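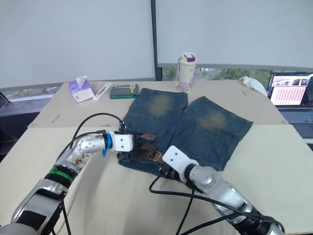
Can I run perception and arm control at different rates on the same machine?
Posted in Clada Help > Control and Tooling

I'm building a two-arm cloth folding setup on Clada, with Gestent handling the segmentation. Right now everything sits in one loop: grab a frame, find the garment edges, plan, send joint targets. The Gestent step takes 58 ms, so the arms only get a new target when it finishes and the motion comes out steppy. Is it okay to split the two, or will I end up steering toward cloth that has already moved?

Mirkudside

Split them! It's the best change I ever made to my own stack. Put the arm controller in its own process with a fixed tick and let it interpolate toward the newest target it has. Perception runs as fast as it can and drops its result in a shared slot (one slot, always overwritten, no queue). A queue is where the trouble starts, because a slow patch fills it up and then you're chasing old frames for a while.

As for the cloth moving, stamp every target with the time the frame was captured, then look up where the grippers were at that time before you work out the correction. Clada keeps a joint history buffer for this. Mine holds 3000 samples and I've never run out. Also, once both grippers are closed on the fabric you can trust arm position a lot more than the segmentation, so I turn the vision weight way down until release. Made a huge difference on denim, where the edge detector kept jumping between the waistband and the seam under it.

luik_fan

just lower your camera resolution, worked for me

pinmap3553

Agree with the first reply, and check which clock your camera driver uses. Mine stamped frames on arrival instead of capture, so every lookup was late and I spent a whole Friday tuning gains that were fine. In Luik you can plot both timestamps on one axis and the gap jumps right out. Lower resolution will speed up Gestent but thin things like belt loops disappear, so I'd do that last. Post a plot if you get one, I love looking at these!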